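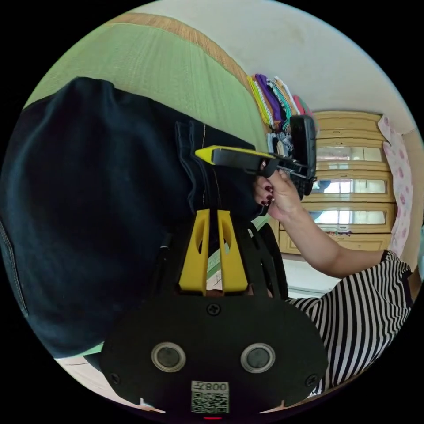
Brenda Tindall wrote back that the upstairs is still at 13 degrees below the thermostat setting and she wants to know if she should just use space heaters till someone comes.

Ticket 843 – no heat, upper floor, Dasbridge unit
Opened 10/1/24
Status: open, parts on order

Told her yes on the heaters, one per room, not on a power strip. Thermostat left where it is so we get clean readings.

Steps so far

Checked breaker. Fine. Checked the filter – filthy, swapped it. No change upstairs.

Boiler pressure OK when I got there. Downstairs loop heats up fast, return pipe warm in a few minutes. Upstairs loop stone cold past the zone valve. So it's the valve or the wire to it, or air in the line.

Bled the 3 upstairs radiators. Little bit of air out of the back bedroom one, nothing to speak of from the others. Waited 90 minutes. Still cold.

Callum Sedgwick says jumper the end switch and see if the pump kicks on. Did that. Pump runs. Valve still dosen't open, so heat goes nowhere.

Moved the manual lever on the valve by hand and the upstairs pipe got hot right away. Valve body is OK then. It's the actuator head. Left the lever latched open overnight, upstairs came up but ran too hot and Brenda had to crack a window. Put it back to auto next morning at her request, which is why she's cold again.

24 volts at the actuator terminals when the thermostat calls. Measured twice. Wiring ruled out.

Ordered a new head from Candon. They had the older style listed under the same part number so I called to confirm, on hold forever. Right one is shipping.

Kieran – this same valve was replaced in June, can you find the invoice? Might still be under warranty. I looked in the Woldegiorgis folder and its not there.

Reply, Kieran Mapplebeck: Found it, misfiled with the water heater stuff. Warranty is good, sending the claim. They want the old head back so don't toss it.

OK. Will bag it and tag it with the ticket number.

To do: fit new head, cycle it from the thermostat a few times, check the downstairs zone closes too, call Brenda before going over.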